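Bin liners and plastic bags: sizing, fitting and storage

Sizing the liner

Measure the bin before buying. Take the circumference at the rim, not the diameter, and halve it. The result is the minimum flat width of the liner. Add 3 cm if the bin has a thick rolled rim. For length, take the height of the bin, add half the base width, then add 20 cm for the fold-over. A liner that is too short will pull down into the bin as soon as anything heavy goes in.

Litre ratings on the packet are a poor guide. Two liners sold under the same volume can differ in width enough that one will not go over the rim. Write the flat width and length on a piece of masking tape and stick it inside the cupboard door.

Film type

High-density film is thin, crackles when handled and tears in a straight line once punctured. It suits paper and dry waste. Low-density film is softer, stretches before it fails and is the better choice for kitchen scraps or anything with corners. Colour tells you nothing about strength. If your council specifies a colour for a particular stream, follow the council.

Opening a stuck liner

Static and pressure from the roll hold the two layers together. Dampen a thumb and forefinger, grip the open end near one corner and rub the layers in opposite directions. Check which end is sealed first. Once the layers part, work along the edge to the far corner, then draw the bag quickly through the air to fill it. Do not blow into it.

Fitting

Push the base of the liner down to the floor of the bin before folding the top over. Trapped air is the usual cause of a liner riding up. A 3 mm hole drilled in the bin wall just below the rim lets it escape. Do not drill a bin that has to hold liquid.

Folding for reuse

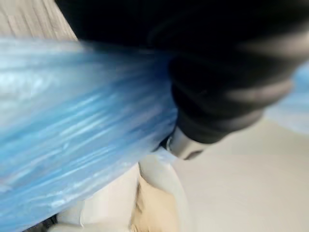 Clean bags can be kept if they are flattened properly. Lay the bag on the bench and stroke the air out from the sealed end towards the opening. Fold lengthwise into thirds, then roll from the sealed end. Secure with a rubber band. Bags stuffed loose into a drawer take up almost all of it and tend to snag on the runners.

Discard any bag that has held raw meat, solvent or garden chemicals. Hold the rest up to a window and check the seam for pinholes.

Keep all bags above the reach of small children and away from the cooktop.

Sizing method supplied by Tyra Tangen. Page last checked in July.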